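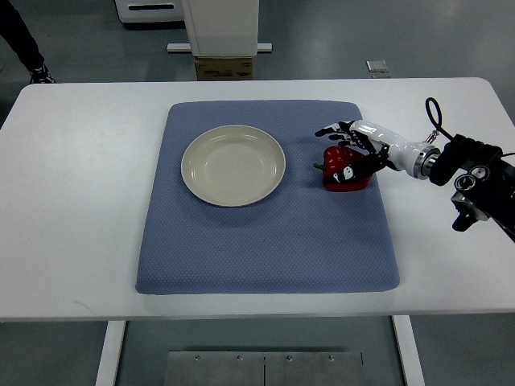 Chapter 2
Setting Up a Place to Work

Before any food is washed or cut, it needs somewhere to sit. Most trouble in a small kitchen starts with a crowded surface, and this chapter deals with that first. Recipes begin on page 38.

Start with the table. Wipe it down, dry it, and lay a padded mat in the middle. Leave a border of bare tabletop on every side so the mat does not hang over and catch on your clothes. Put an empty plate toward the upper left and the vegetable to its right.
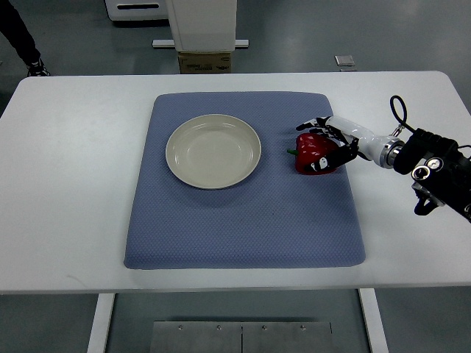
Figure 2.1. Red bell pepper on its side, stem toward the plate.

A bell pepper rarely stands up well by itself. Lay it down and it takes up more room, so give it space. Pick it up by the body — the stem can snap. Left-handed students may reverse the layout, as Oksana Koval does in the exercises at the end of the chapter.

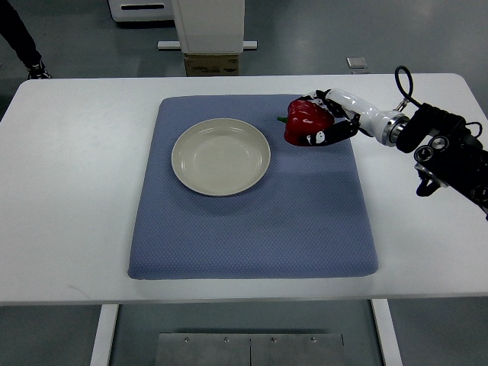
Figure 2.2. Shallow plate and pepper on a padded mat.

Choose a plate with a raised rim. Small pieces slide off a flat board when it is carried, and a rim holds them in.

2.1 Key Terms

Work surface: the whole tabletop, including the part you leave clear.
Landing spot: the plate or bowl where food goes next.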